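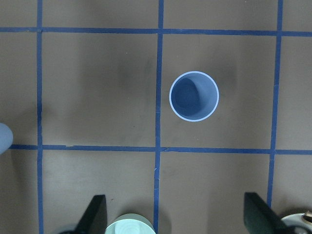
Does painter's tape pull the finish off a table if you leave it down for a while?
Two weeks is about as long as I'd trust it on anything you care about, and less if the table sits in the sun.

From: Ileana Stanciu
To: Savero tabletop list
Subject: Re: [savero] tape, cups, and the big brown table

Tamara Hodoroagă wrote on 11 August 2025:
> I want to mark out squares on the table for the cup game so the
> little ones quit sliding everybody's cups into one corner. Blue
> tape okay? Iulian says chalk. Also do the squares have to be the
> same size, and does it matter if my lines wander a bit? I have
> 32 cups, the plastic kind, and no patience for a ruler.

Tamara,

The tape question I answered up top. Chalk is a fine idea if you want blue sleeves. Iulian does not do the laundry for this game, so his vote is noted.

The squares don't have to match. They have to be bigger than the bottom of a cup by enough that a six-year-old can miss a little and still be in. I make mine about a hand wide. Gheorghița measured hers with a steel rule and a pencil, and the kids lean on the table and knock everything sideways exactly as they do at my house.

Wandering lines are fine. Mine always drift toward the window. The only rule I stick to is that a cup is in if the whole rim is inside the tape when you look straight down on it. Look from the side and you will be arguing until supper, and you will lose, and the other party will be in second grade.

A few things from last April, when I did the long table at the Narnilus hall:

Wipe the table first and let it dry. Tape put down over cracker dust comes up with the first elbow.

Run all the long strips, then the short ones across. If you come up short, overlap a new piece by an inch and press the seam with a spoon. Don't stretch the tape to make it reach. It lets go at the ends overnight and you find it on the cat.

Pull it up slowly, folded back low over itself. The tiny nicks you get along the edges don't matter until you pull, and then every one of them wants to be where it rips.

Plain light cups are easier to see against a brown top than the clear ones. Ecaterina swears by clear. Ecaterina also lost 2 of them on a bare table with all the lights on.

You can have what's left of my roll. It's in the drawer with the dead batteries.

Ileana

--
Savero tabletop list. Please trim your quotes.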